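Review: The Gasten Fabric Steamer, Household Model
May 2018

The Gasten steamer is sold to households that own an ironing board and would prefer to leave it folded. The Stetden Consumer Office kept one in regular use for nine weeks, chiefly on shirts, curtains and table linen.

The tank fills through a wide opening at the back, and the cap closes firmly. Steam is steady at the lower setting. At the higher setting the head spits when tilted forward, a fault the manual mentions only on its last page.
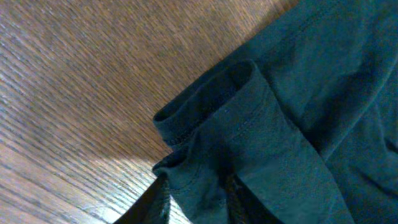

Results on cotton were good. Light creases came out in one or two passes, although collars and cuffs still needed an iron. Linen was less satisfactory - the heavier napkins kept their fold lines after repeated treatment. The cord is long enough for a full-length curtain, and the handle stayed comfortable to hold.

Cleaning is simple. The manual calls for descaling every 4 weeks in hard-water areas, and the office found that interval reasonable.

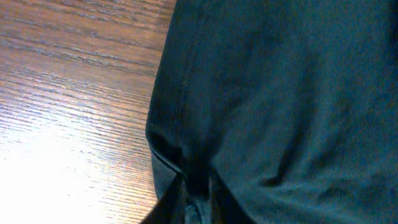
Violeta Palma wrote to the office that her own Gasten had leaked at the cap in its second month, and that the seller replaced it without charge. No leak occurred in the unit under review. The steamer is recommended for everyday cotton - buyers with a large amount of linen should keep their iron.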